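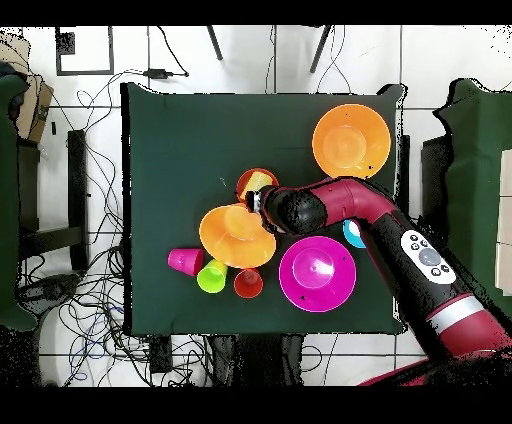
Cups and bowls on the green cloth, arm coming in over the table.

Stacking tips from the table-clearing trials
Posted September 27, 2023

The Gratasach group has been working since January on a method for getting a robot arm to put plastic tableware away. The method is called Trirkeo. Most of the write-up covers grasp planning, but several of the results apply directly to clearing a kitchen table by hand, and those are collected on this page.

Ordering. Trirkeo picks the next item by the space it frees around its neighbors. The older method, Clemen, always took the nearest item first. Over 400 trials each, Clemen needed a second attempt on 203 runs and Trirkeo on 55. At home: start with the piece that is hemming in the others, even if it is across the table.

Bowls upside down. A flared bowl resting on its rim offers only the foot ring to hold, and the ring is shallow. Turn these over before stacking anything. In the trials, turning was treated as a separate step with its own grasp. Combining the turn with the stacking move saved a little time and dropped more bowls.

Cups on their sides. Grip across the body, close to the base, and raise the mouth last. A tapered cup gripped near the mouth tends to rotate in the fingers.

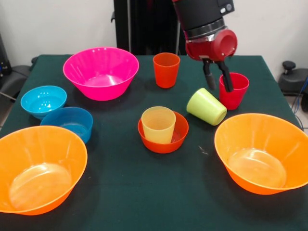
Rim grasps are the better choice for upright cups. One finger goes inside the wall and one outside, and the wall is pinched between them. The full-width grasp works too, but needs clearance on both sides, and a crowded table seldom has it. The same applies to a hand in an oven mitt or a stiff rubber glove.

Nesting. Put large bowls down first and work inward by size. Do not leave a cup standing in a small bowl if the bowl is to be moved; the pair has a high center of mass. Move the cup out, then the bowl.

Cloth. A tablecloth adds friction, so sliding a bowl drags the fabric and shifts whatever is nearby. Lift straight up a finger's width before moving sideways. Trirkeo does this on every pick. The full log is 3,547 picks, and the lift was the last change made to the method. 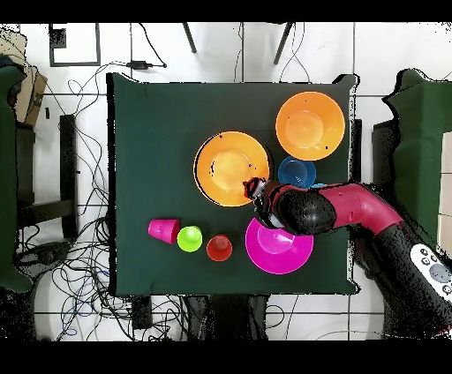

Aleksandra Rutkowska writes that the ordering rule did not hold up in her kitchen with glass bowls, where she would still take the heaviest piece first regardless of what it is blocking. She also asks whether the lift height was tested on bare wood. It was not. All runs used a cloth, and weight is not a term in the ordering score.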